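Drying Racks and Dinner Plates: Our Kitchen Sink Project
Decha Bunnag and Adom Tsikata, Bremcombe, 13/12/2025

So our question was pretty simple: where should clean plates go after you wash them by hand? Adom's family stacks them on a towel, mine stands them up in a rack, and we've been arguing over it since February, so we made it our home skills project!

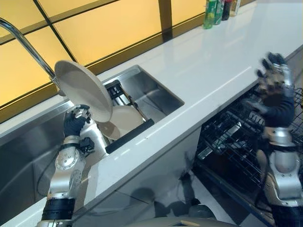 We washed 121 plates over 14 evenings (yes, my hands got wrinkly) and split them between the two methods. A rack that sits over one side of a double sink was my favorite by far, mostly for the drips, which go straight down into the basin. The towel was soaked after the first few plates and we had to keep swapping it.

Big round plates were the trickiest. They want to lean at a slant, and if you put two too close together they touch and the wet spot stays wet. We started leaving an empty slot between them and that helped a lot.

Results: after an hour, 80 percent of the rack plates passed our paper napkin test (wipe it, look for a damp mark). For the towel plates it was 61 percent. Adom says his towels were too thin, and okay, we should have used the same kind every night.

If we did it over we'd write down how warm the kitchen was, and we'd try bowls too. Adom still uses the towel at home.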